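# The Bin Does Most of the Work

The sales sheet for the picking cell at Orkdale says setup takes 2 hours. Naveed Bhutto, who looks after it, laughs at that. Getting the arm bolted down and talking to its controller went quickly enough. Then came the bins.

A bin-picking cell is sold on its arm and its software. What eats the week is duller – whether a bin sits where the program thinks it sits. Shift it a little, Bhutto says, and the fingers arrive at a wall. So the bins are clamped to the boards, and he checks the clamps before he checks anything with a screen.

He keeps a paper log, and by December it had 158 entries. Over half concern clamps, hoses or the bin lining. The software, which Orkdale pays for every year, takes up three lines.

I asked to see the part of the job that a brochure would skip. It was mostly looking: at how the hose bundle loops when the wrist turns, at the fingertips, at the panel on the far wall of the bin. Bhutto would rather replace a panel than a gripper.
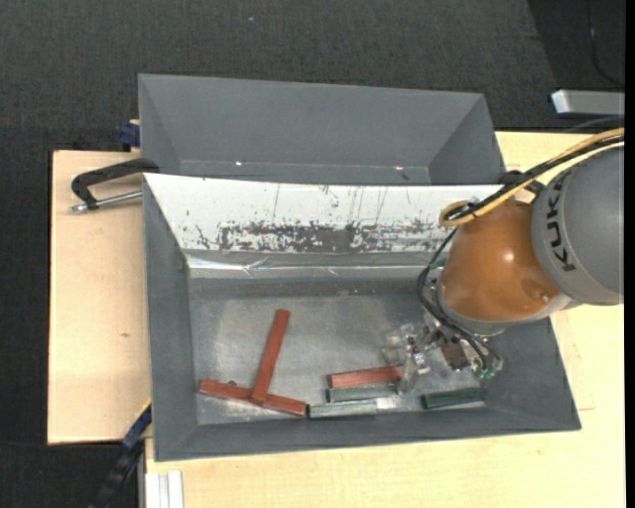
Magsi, reading a draft of this piece, thought I was being unfair, and said a scuffed panel is cheap and any machine that handles bars all day will chew through something. Maybe so. But cheap parts still need a person to notice them, and that person's hours weren't on the sales sheet. Orkdale is now pricing a second cell, and the quote again says 2 hours.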